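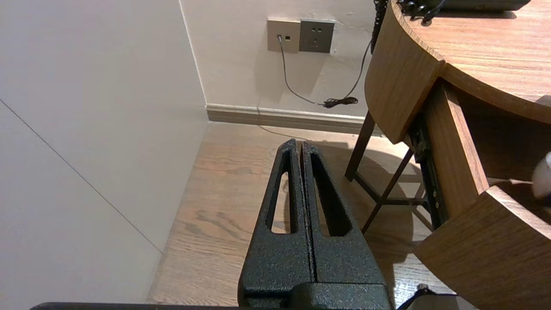
4. Corners and Side Tables

February
Gunhild Bach
12 min read

The earlier sections dealt with kitchens, where people have opinions. Living rooms are harder. Asked to name the places where small things gather, our households in Rorberg and Sikdale gave us shelves, drawers and one very fine sideboard. They left out the corner by the outlet and the table next to the sofa, and those two account for much of what follows.

We use the word "resting place" for any spot where an object is left between uses, whether or not anyone would admit to having chosen it. The survey logged 115 of them. A drawer counts. So does a stretch of baseboard, if a cable ends up there.

4.1 The side table

The side table is a modest piece of furniture with a heavy workload. The one in Figure 2 is round, with a light oak top and a raised lip at the rim. It stands by a gray sofa, within reach of the houndstooth cushion, and holds a remote control and two white disc-shaped items. We coded the remote as "in service" and the discs as "small, other" – a category that grew faster than we had planned for.

The raised lip matters more than its height suggests. On flat tops, small round things tended to migrate inward over the day, presumably because their owners had learned something. On lipped tops they were left right out by the rim. Householders described this as tidy. Our coding sheet had no box for that.

Figure 2. Side table with remote control and two items coded "small, other."

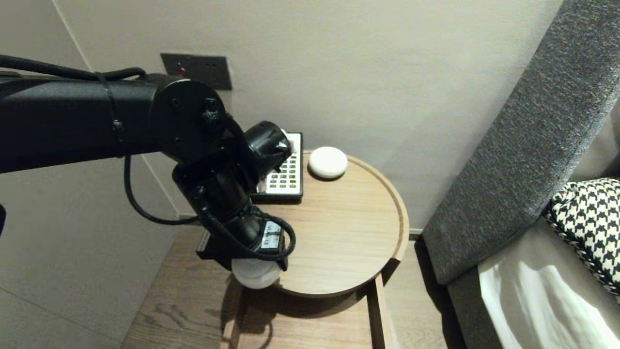
One householder objected to the whole idea of a resting place and told us that the remote doesn't rest, it lives there, and that if we were going to write it down we should at least get that part right. We have kept the term but added her objection to the coding notes, where it has since been cited by both coders against each other.

4.2 The corner

Corners collect by gravity. In Figure 1 a gray cable leaves the left of two wall plates and curves down to a small black connector near the baseboard, where a thin black cable joins it. The arrangement is common enough that we gave it a code of its own, "wall drop," after a failed attempt to file it under storage.

Wall drops came up in interviews only when we raised them. Asked how long the cable had hung that way, most people looked at it first. Several offered to fix it before we left, and we had to ask them to stop.

Height is part of the trouble. Where plates sit well above the baseboard, as in Figure 3, the cable has a long way to travel and picks its own route. The Zevell clips we handed out in round 2 were accepted politely and later recorded as "small, other."

Figure 3. The same corner, with both wall plates and the gray cable plugged in at the left one. 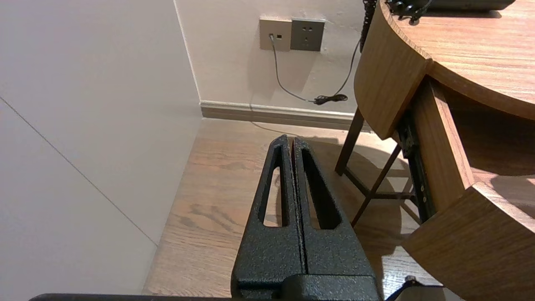

4.3 Limits of the coding

Two coders disagreed on what counts as a corner, and the matter was settled by measuring. We also can't separate habit from furniture: a household with one side table will use it for everything, and this tells us little about what it would do with 3. The Azimi scale, which we borrowed for clutter, assumes that the objects have names.

Comments

oakandash: The bit about lipped tables is so true. Mine has a rim and I've stopped looking for my lip balm anywhere else.

T.: Did you separate cables that are plugged in at both ends from ones that are only plugged in at one? Asking for my hallway.

Gunhild Bach: We did in round 2. One end is its own code. Your hallway would be welcome.

marrow_pea: Agree with the lady about the remote.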